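## 4. Comparing the two fingertip sets

Most of what we learned about the grippers we learned at this one bench, with the two arms reaching in over the cloth from either side.

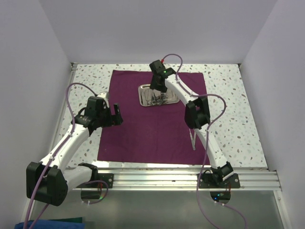 **Figure 4.** The bimanual cell during the tray-pick comparison. The right gripper is over the instrument tray; the left is open and empty.

### 4.1 What we changed and what we left alone

I wanted this to be a boring comparison, so we kept almost everything the same. Same arms, same motors, same controller, same purple cloth. The only thing we swapped was the fingertips. The first set, which we call Pemov after the lab nickname for the shop that cut them, is stiff and fairly narrow at the end. The second set, Kazmi, has a softer pad glued over the same core, so it gives a little when it meets metal.

Each set got 200 tray picks with the right arm. A pick counted if one instrument, and only one, left the tray and was still in the fingers after a lift and a short pause. Two instruments hooked together by their handles counted as a miss, even when the lift looked lovely (Arben Pavlović argued for half credit, and lost). We also ran handoffs from right to left, but I'll get to those in 4.3.

Thin, shiny instruments in a shiny tray are a pretty mean test! The overhead light bounces off both, and from some angles our detector couldn't tell a handle loop from the rim of the tray. We thought about a matte tray and decided against it, mostly because the people who might one day use this thing don't get to pick their trays either.

### 4.2 Tray picks

Kazmi won, and I had bet on Pemov. The stiff tips are great when they land exactly where you want them, and they slide nicely between two handles. But if they come down even slightly low they press on the bottom of the tray, the tray shifts on the cloth, and then every other instrument has moved too. The soft tips forgive that. Out of 200 picks, Kazmi missed 13 fewer than Pemov, and nearly all of that gap came from low approaches.

Where Pemov still did better was on handles lying flat against the metal. The pad is just thick enough that it rides over a flat handle instead of getting under it. We tried a thinner pad for an afternoon in June and it peeled, so those runs aren't included.

Cable routing mattered more than I'd like to admit. Each gripper's cable loops up and back along its arm, and in our first layout the loop was short enough to tug on the wrist at full reach. I spent a good while blaming the fingertips for that. With the longer loops the drift went away, and we threw out everything recorded before the change.

### 4.3 Handoffs

For handoffs the left gripper waits open above its side of the cloth and the right one brings the instrument over. This is where the controller (our own, Flullik) started to show its age. It closes on a position target, so the receiving fingers don't know whether they've met metal or each other. With the stiff tips you hear the bad ones, a sharp little click. With the soft tips you hear nothing, and the log looks fine, and the instrument is on the cloth.

We logged 635 handoff attempts across both sets, counting the practice runs, and I don't think the difference between tips is worth reporting as a number. The operator's choice of grasp point on the handle swamped it. Gripping near the loop worked with either set, and gripping near the middle made the instrument swing with either set.

For the rest of the paper we use the Kazmi tips on both arms. The code that scores the picks is in the Bidham folder of our repository, along with the rejected runs and my notes on the cable lengths.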